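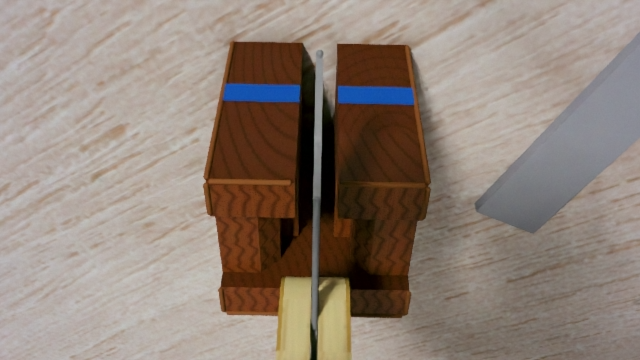
My brother reckons you can tell how old a tree is by asking it nicely, wrote one reader from Punby, and he says the rings are only there for decoration.

Explore > Plants > Trees > What's inside a trunk?

July
By the Clirner Young Naturalists desk
30 shares | 9 comments

Dear reader from Punby: your brother is welcome to try. Trees are very good listeners and extremely poor at answering. The rings are a far better bet.

What is a ring, anyway?

A tree has two jobs. One is growing up and the other is growing out. The growing up happens at the tips of the twigs, where you would expect it. The growing out happens in a very thin layer just under the bark, called the cambium (say it "KAM-bee-um", preferably at dinner, so that everyone knows you've been reading).

In spring there's usually plenty of water and the tree is in a hurry. It makes big, roomy cells with thin walls, and the wood they make looks pale. By late summer things slow down. The new cells are small and squashed together with thick walls, like people on the last bus, and that wood looks darker. Then winter comes and the tree stops for a rest.

One pale band and one dark band make one year. Next spring it all starts again on the outside of the old wood. So the oldest part of a trunk is in the middle, and the newest is next to the bark, which is the opposite way round from your laundry pile.

How to count them

Find a stump. Please don't make one. Start in the middle and count only the dark bands, moving out towards the bark. If you count the pale ones as well, your tree will come out twice as old as it should and may be offended.

The old oak that came down in the park at Rangel had 169 rings. It took our writer three goes to get there, and she lost her place twice when somebody offered her a biscuit.

Stick a pin in every 10 rings as you go. Then you can eat the biscuit.

Fat rings, thin rings

Rings aren't all the same width. A good year, with rain and sunshine in sensible amounts, often leaves a fat ring. A very dry year may leave one so thin you need a magnifying glass. A young tree stuck in the shade of bigger ones may grow thin rings for years, sulking, and then fat ones as soon as a neighbour falls over and lets the light in.

Rings can be lopsided too. A tree on a steep slope or in a windy spot will often grow more wood on one side to prop itself up.

Some trees don't play along at all. In parts of the world where it's warm and wet all year, a tree may never stop for a rest, so its rings are faint or missing. Palms don't make yearly rings. You can count all afternoon and get nowhere.

Why do planks have stripes?

Cut straight across a trunk and you see circles. This is called end grain. Saw down the length of the same trunk and those rings turn into lines, waves or long pointy arches. Have a look at a wooden door or a chopping board and see if you can work out which way the saw went.

Can you count a tree that's still standing?

Yes, with a long hollow drill called an increment borer. It takes out a core thinner than a pencil, with all the rings in a row like a stripy straw. The scientists at the Nillener woodland project use one. It isn't for use on the tree in your nan's garden, however much you'd like to know.

Words to show off with

Cambium: the thin layer that makes new wood.
Heartwood: the older wood in the middle, often darker.
Sapwood: the younger wood round the outside, which carries water up to the leaves.
Dendrochronology: working out dates from tree rings. Worth learning to spell just for the look on your teacher's face.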